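Hillico Riltar Long Bench Top – Brown Matte
Worktops & Benches > Long Tops > Riltar

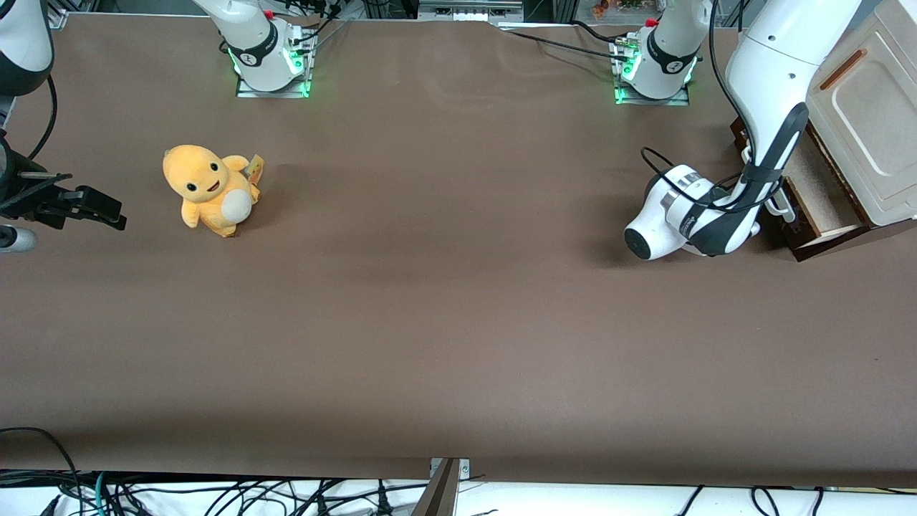

Riltar long top in brown matte, darker front lip at the near edge. Plush toy not included.

Long, flat, plain. Length 2290 mm. Smooth brown surface with a low sheen, darker lip along the front. Suits workshops, classrooms, craft rooms, packing areas, anywhere you need one uninterrupted run of table and don't want a join down the middle.

Pick up from our Clolach store or have it delivered. Delivery is kerbside unless you tick the carry-in option at checkout.

KEY DETAILS
Range: Riltar
Maker: Hillico
Colour: Brown matte
Length: 2290 mm
Front edge: darker lip, full length
Supplied as: top only, or top with Nair frame
Warranty: 5 years on the top, 2 years on the Nair frame
Assembly: required if ordered with frame, allow an afternoon

ABOUT THE FINISH
Matte, so you don't get ceiling lights glaring back at you all day. Small bright parts, beads, offcuts etc are easy enough to find on it. Colour is a mid brown, warmer in some light than others – order a sample chip if you're matching to existing cupboards. Screens vary and we can't take a top back because the brown wasn't your brown.

Not a cutting surface. Use a mat. Not a heat surface either, put a trivet or board under anything off the stove or out of a heat press.

TOP ONLY OR WITH FRAME?
Top only if you've already got trestles, cabinets or an old bench base you like. Check the base is level first and that it supports the top at both ends and in the middle. Plenty of customers sit it on two low drawer units with a centre leg, works well.

With the Nair frame if you're starting from nothing. Frame goes together with the hex key in the box. Adjustable feet, good for garage floors that fall away toward the door. Frame is handed, so lay everything out before you tighten anything up. The instruction sheet has the rear rail drawn upside down on page 2, we have asked Hillico to fix it.

FITTING NOTES
Two people to lift. Don't drag it on the front lip, it will chip.
Fixings for the frame come in a bag taped to the underside of the top. Easy to miss, check before you ring us.
If you're clamping gear to the edge, put a pad of scrap or rubber between clamp and surface.
Drilling for cables or hardware is fine but the area round the hole isnt covered by warranty. Seal any cut edge straight away.
Leave a small gap at the wall if you need power leads to drop down behind.

CLEANING
Damp cloth, drop of dish detergent, wipe dry. Pencil comes off with an ordinary eraser. For tape residue use a little eucalyptus oil on a rag then wash it off. No scourers, no bleach, no polish – polish leaves shiny patches on matte and you wont get them out.

DELIVERY
Long item, goes on the bigger truck. Clolach and surrounds is Wednesday only. Regional orders go by freight, you'll get a text the day before. Somebody has to be there to sign. Please measure your hallway, stairwell and any tight corners before ordering, the top does not come apart and it won't bend round the landing.

Check the carton before you sign. Any damage, write it on the docket and send us photos the same day.

RETURNS
Unused and in orignal packaging. Return freight on long tops is at the buyer's cost unless it's faulty. Drilled or trimmed tops can't come back.

OFTEN BOUGHT WITH
Nair frame, standard height
Nair centre leg
Riltar sample chip, brown matte
Rubber clamp pads, pack
Under-bench cable tray

Stock shown online is updated overnight. If it says low, call the store before you drive in.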